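How to Measure a Dog's Daily Water Intake

A vet who asks how much a dog drinks wants a number for a full day. Filling the bowl when it looks low does not produce one. The method below takes one measuring jug, 2 identical bowls and a notebook.

What you need

A kitchen scale that reads in grams, or a jug marked in milliliters. The scale is more accurate. One gram of water equals one milliliter, so no conversion is needed.
Two bowls of the same shape and material. Stainless steel is easiest to dry and weigh.
A sheet of paper with four columns: time, water in, water left, notes.

Setup

1. Pick a start time you can repeat the next day. 7 a.m. works for most households.
2. Empty, rinse and dry both bowls. Weigh each one and write the weight on the underside with a marker.
3. Fill both bowls with the same amount of water. Record it.
4. Put the first bowl in the dog's normal spot. Put the second in the same room, where the dog cannot reach it. This is the control bowl and accounts for evaporation.
5. Close toilet lids and empty the plant saucers. In a home with more than one dog, separate them for the whole period. Two dogs on one bowl cannot be measured.

During the day

Do not top up by eye. When the bowl is low, weigh it, write down what is left, refill to the starting amount and write that down too. Refill the dog's bowl only. Leave the control bowl alone until the end.

If the dog splashes, set the bowl on a folded towel. Weigh the towel dry at the start and again after each drinking session. The difference is spilled water and goes in the notes column.

Calculation

Add up all the water put into the dog's bowl. Subtract what is left at the end, the spill, and the loss from the control bowl.

Cusi, a 63-pound shepherd mix, gave a result of 882 ml on the first day in March. The control bowl had lost almost 60 ml next to a heating vent, enough to matter — move both bowls away from vents if you can. Repeat for three days and report each day separately. An average hides a single high day.

Wet food

Canned food is mostly water and lowers what the dog drinks. Record the brand and the amount fed. Do not change the diet during the test. A dog moved from dry Tekedberg to canned food halfway through has to start over.

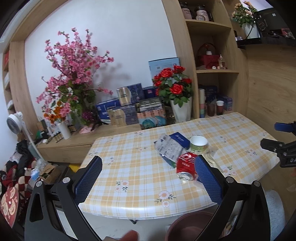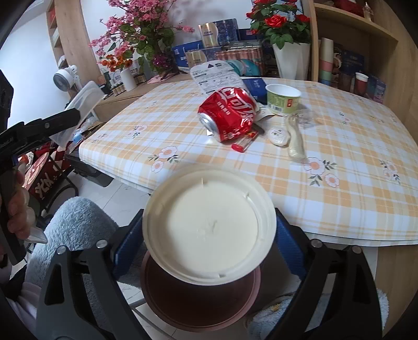
Water taken away from home has to be logged as well. Carry a weighed bottle and a folding bowl, and pour any remainder back into the bottle before weighing it again. At a table where people are eating, keep the dog away from anything it could drink from. An open paper cup like the one in the first picture is an unmeasured source, and a lidded paper bowl like the one in the second is a safer thing to have near a dog. If the dog does get into a drink, note the time and your best estimate, and mark that day as incomplete.

Anselmo Palomino has a printable version of the log sheet with room for five refills a day. Khang Châu checked the arithmetic in the calculation section.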